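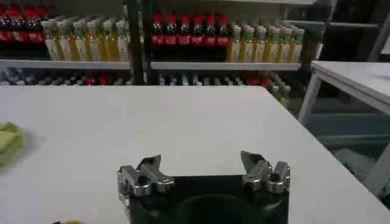 그림 1. 작업대 뒤쪽 음료 진열 선반

매장 진열 실무 3강 강의 노트
주제: 병 음료의 선반 진열과 작업대 정리

지난 시간에는 Trarnatberg 매장의 입고 절차와 검수표 작성까지 다루었다. 이번 시간에는 검수가 끝난 병 음료를 선반에 올리는 순서와 그 앞에 놓인 작업대를 쓰는 방법을 본다. 실습은 강의 후반부에 진행하며, 노트는 실습실에 가지고 들어간다.

1. 용어
페이싱: 한 상품이 선반 맨 앞줄에서 차지하는 자리의 수. 뒤에 몇 병이 더 있는지는 따지지 않는다.
구획: 기둥과 기둥 사이의 선반 한 칸. 발주와 보충은 구획 단위로 기록한다.
앞당김: 앞쪽 병이 팔려 빈 자리가 생겼을 때 뒤의 병을 앞줄로 옮기는 일.
선입선출: 먼저 들어온 상품을 먼저 내보내는 원칙. 새로 들어온 병은 뒤에 넣는다.

2. 같은 상품끼리 묶기
그림 1의 왼쪽 구획에는 빨간 뚜껑의 콜라와 초록 뚜껑의 황금색 음료가 같은 선반판에 올라가 있다. 두 상품이 섞이지 않고 각각 한쪽으로 모여 있다. 가운데 구획에는 다시 콜라가 놓여 있다. 같은 상품이 두 구획에 나뉘어 있을 때는 재고를 셀 때 한쪽을 빠뜨리기 쉽다. 기록표에는 구획별 수량을 따로 적고 마지막 줄에 합계를 적는다.

뚜껑과 라벨의 색은 멀리서 상품을 구분하는 첫 번째 단서가 된다. 색이 비슷한 상품을 바로 옆에 붙이면 고객도 직원도 잘못 집는 일이 늘어난다. 색 차이가 큰 상품을 사이에 두거나 구획을 바꾸는 방법을 쓴다. 다만 본사 배치도가 있는 매장에서는 배치도를 먼저 따른다.

3. 병 사이 간격
황금색 음료처럼 병을 서로 붙여 세우면 좁은 폭에 많은 수를 놓을 수 있다. 대신 꺼낼 때 옆 병을 건드리기 쉽다. 수업에서는 다음 기준을 쓴다.
회전이 빠른 상품은 붙여 세운다.
유리병은 손가락 하나가 들어갈 만큼 띄운다.
기둥 바로 옆의 병은 기둥에 닿지 않게 한다.
라벨은 모두 정면을 향하게 한다. 라벨이 돌아간 병은 몸통을 잡고 제자리에서 돌린다. 뚜껑을 잡고 돌리지 않는다.

4. 선반판 높이
양쪽 구획의 선반판 높이가 같으면 앞줄이 한 줄로 이어져 보이고, 상품을 옆 구획으로 옮길 때 판을 다시 조정하지 않아도 된다. 실습에서 쓰는 Sovow 선반은 구획 폭이 600mm이다. 판을 옮길 때는 병을 전부 내린 다음 양쪽 걸쇠를 같은 번호에 건다. 병이 올라간 상태에서 한쪽만 빼면 판이 기운다.

5. 작업대
선반 앞의 흰 작업대는 상품을 잠시 내려놓고 확인하는 자리이다. 보관 장소로 쓰지 않는다. 천은 펴서 접은 뒤 작업대의 한쪽에 두고, 구겨진 채로 두지 않는다. 작은 물건이 가장자리에 걸쳐 있으면 안쪽으로 옮기거나 치운다. 작업이 끝난 뒤에는 상판을 닦고 비워 둔다.

작업 순서
(1) 작업대 위의 물건을 치우고 상판을 닦는다.
(2) 보충할 병을 상품별로 작업대에 올린다.
(3) 소비기한과 뚜껑 상태를 확인한다.
(4) 선반의 기존 병을 앞으로 당기고 새 병을 뒤에 넣는다.
(5) 라벨 방향을 맞추고 기록표를 쓴다.

6. 실습 안내
실습 시간은 45분이며 7조로 나누어 진행한다. 기록표 양식은 Nina 재고 프로그램에서 문서 번호 3132로 찾아 출력한다. 한 조가 왼쪽 구획과 가운데 구획을 모두 맡는다. 보충 전 수량과 보충 후 수량을 둘 다 적어야 하고, 한쪽만 적은 기록표는 다시 작성한다.

과제
집이나 학교 근처 매장의 음료 선반 한 구획을 골라 상품별 페이싱을 적고, 색이 비슷한 상품이 붙어 있는 곳이 있으면 배치를 바꾼 안을 한 장으로 그려 온다. 매장 안에서 촬영하려면 먼저 직원에게 허락을 받는다.

다음 시간: Dulldale 지점의 2월 판매 기록을 이용한 페이싱 수 조정. 계산기를 준비한다.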